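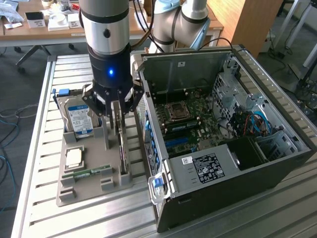

Ersatzteile auf Vorrat: Wie Postma seine Rechner länger im Betrieb hält

Luuk Peeters leitet seit neun Jahren die IT-Instandhaltung bei Postma, einem Hersteller von Verpackungsfolien mit Hauptwerk in Bostham. In seinen Bereich fallen 271 Arbeitsplatz- und Steuerungsrechner, von denen 144 direkt an Produktionslinien stehen. Für diese zweite Gruppe gilt eine andere Rechnung als für die Geräte in der Verwaltung.

„Ein Bürorechner wird nach Abschreibung ersetzt, dafür gibt es einen Rahmenvertrag“, sagt Peeters. „An der Linie hängt am Rechner eine Schnittstellenkarte, an der Karte ein Treiber und am Treiber eine Betriebssystemversion. Wer dort das Mainboard wechselt, nimmt die Anlage im Grunde neu in Betrieb.“

Das Werk führt deshalb ein eigenes Lager für Komponenten, die im Handel nur noch gebraucht oder gar nicht mehr erhältlich sind. Den Grundstock bildeten 150 ausgemusterte Rechner aus der Niederlassung Sorna, die im Juni zerlegt und sortiert wurden. Mainboards und Netzteile wurden getrennt erfasst, Arbeitsspeicher nach Typ, Kapazität und Taktrate, Prozessoren nach Sockel und Stepping.

Gerade das Stepping werde in vielen Inventaren weggelassen, so Peeters. „Zwei Prozessoren mit gleicher Modellbezeichnung können unterschiedliche Microcode-Stände verlangen. Das BIOS eines alten Boards kennt den einen und den anderen nicht. Steht das nicht im Datensatz, sucht der Techniker den Fehler nachts um zwei am Netzteil.“

Verwaltet wird der Bestand in Kustum, einer Lagersoftware, die ursprünglich für mechanische Ersatzteile eingeführt wurde. Die Anpassung beschränkte sich auf zusätzliche Pflichtfelder und eine Verknüpfung zur Anlagennummer. Jedes Teil ist mindestens einer Anlage zugeordnet. Teile ohne Zuordnung werden nach zwei Quartalen ausgebucht und dem Verwerter übergeben.

Bei Festplatten ist Peeters zurückhaltend. Gebrauchte Laufwerke gelangen nur nach vollständigem Überschreiben und einem langen SMART-Selbsttest ins Lager. Ausschlusskriterien sind neu zugewiesene oder schwebende Sektoren, unabhängig von der Betriebsstundenzahl. „Die Stunden allein sagen mir wenig. Ein Laufwerk, das durchgehend lief, ist mir lieber als eines, das jeden Morgen hochgefahren wurde. Für beide gilt aber: Ohne aktuelles Image ist jede Reserveplatte wertlos.“

Die Images werden nach jeder Änderung an der Anlagensteuerung neu erstellt und auf einem zweiten Gerät testweise zurückgespielt. Dieser Schritt kostet nach Angaben von Peeters mehr Arbeitszeit als die gesamte übrige Lagerpflege. Gestrichen wurde er trotzdem nie.

Beim Arbeitsspeicher fiel die Ausbeute höher aus als erwartet. Die Module werden paarweise geprüft, mit mehreren Durchläufen eines Speichertests über Nacht, und anschließend in antistatischen Beuteln gelagert. Problematischer sind Elektrolytkondensatoren auf Netzteilen und Mainboards, die auch unbenutzt altern. Netzteile werden daher einmal jährlich unter Last gemessen, wobei Restwelligkeit und Spannungseinbruch protokolliert werden.

Dass das Verfahren eine Übergangslösung ist, bestreitet Peeters nicht. Drei Linien sollen in den kommenden Jahren auf Industrierechner mit vertraglich zugesicherter Ersatzteilversorgung umgestellt werden. Für die übrigen liegt bislang kein Budgetantrag vor.

„Die Maschine selbst hält dreißig Jahre, der Rechner davor vielleicht zehn“, sagt er. „Das ist beim Kauf bekannt und steht trotzdem in keinem Lastenheft, das ich bisher gesehen habe.“ Für die nächste Ausschreibung hat er einen eigenen Abschnitt zur Komponentenverfügbarkeit entworfen. Er liegt derzeit beim Einkauf.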